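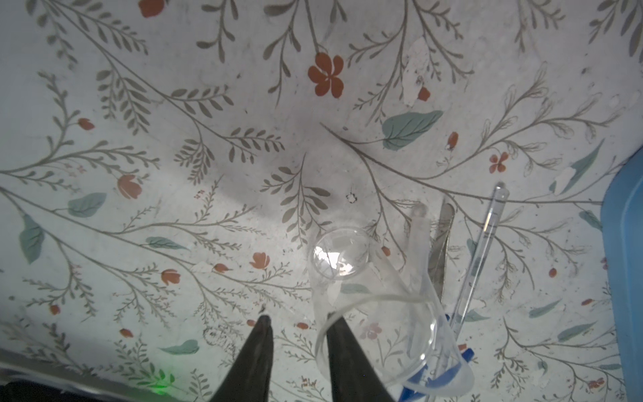
4.3 Failures when handling clear labware

Most of the failures in our logs fall into two groups. In the first, the gripper closes on nothing and the arm carries on as if it held an object. In the second, the gripper closes on the right object but touches a neighboring one on the way down. This section deals mainly with the second group. It is the less common of the two, and it caused the only event in the study that we treated as a safety matter.

The full log covers 3,957 grasp attempts made with the Nulora controller on the Tundham bench. Of these, 18 ended in contact with an object other than the target that was strong enough to trip the force limit. Every one of the 18 involved at least one transparent item, either as the target or as the neighbor. Opaque tools such as spatulas and plastic-handled brushes were struck only when they were lying against glass.

Figure 5 shows the view from the wrist camera with the fingers close to a group of clear items. A beaker stands next to a clear plastic piece, and a metal spatula and a glass pipette lie near it. The right finger overlaps the front of the beaker in this view. The camera alone does not tell the controller whether the finger is above the glass, beside it or touching it. The rim is marked mostly by a single highlight, and the printed pattern of the table covering is visible through the walls.

Figure 5. Wrist camera view of clear labware on the patterned covering, with both gripper fingers at the lower edge.

The incident of 2019-10-19 happened during a run of the clearing task. The target was a glass rod lying beside a beaker. The planner had marked the rod correctly and had placed the beaker wall too far to the right. During the descent the outside of the right finger met the rim. The force limit was set at the value we used for plastic parts, which was too high for thin glass. The beaker cracked before the arm stopped, and a piece of the rim fell onto the work surface. The arm then went into its recovery routine, lifted, and began to move sideways over the broken glass with the fingers open. The operator pressed the stop button. There were no injuries.

We see two separate faults in this event. The first is the position error. Depth readings on clear surfaces were often missing, and the planner filled the holes from the pixels around them. With a plain covering this gave a smooth patch at table height. With the patterned covering it sometimes gave small false edges, because leaf and flower outlines seen through a curved wall were bent out of place and read as the border of an object. We repeated the layout from the incident on both coverings. The false edges came back on the patterned one and were absent on the plain one. Worn areas of the print did not make a clear difference in either direction.

The second fault is in the recovery routine. It was written for missed grasps, where lifting and moving away is harmless. It made no check for why the force limit had been reached. After a collision the correct action is to hold still, report, and wait for a person. The routine used by default in the Zabala task library has the same behavior, and we had copied it without reviewing it for glass.

We made 4 changes before collecting further data. The force limit was lowered whenever any item in the workspace was labeled as glass. Regions with missing depth were treated as solid up to the height of the tallest known item instead of being filled from their surroundings. A force stop during descent now ends the run and needs a manual reset. Operators also wear eye protection at the bench at all times, where earlier it had been required only while setting out the objects.

The second change has a cost. Treating unknown regions as solid makes the planner refuse many grasps that would have been safe, above all where thin tools rest against a beaker or inside a cluster. In such layouts the controller often asked for help when a person would simply have picked the tool up. We accepted this for the rest of the study.

We also tried the Navico tactile pads as an early warning of contact. They responded well when the inner face of a finger met the glass. They gave no signal for contact on the outer face, where they have no sensing area, and that is where the beaker was struck in October. We left them fitted but did not use them in the stop logic. Results with the revised settings are given in Section 5.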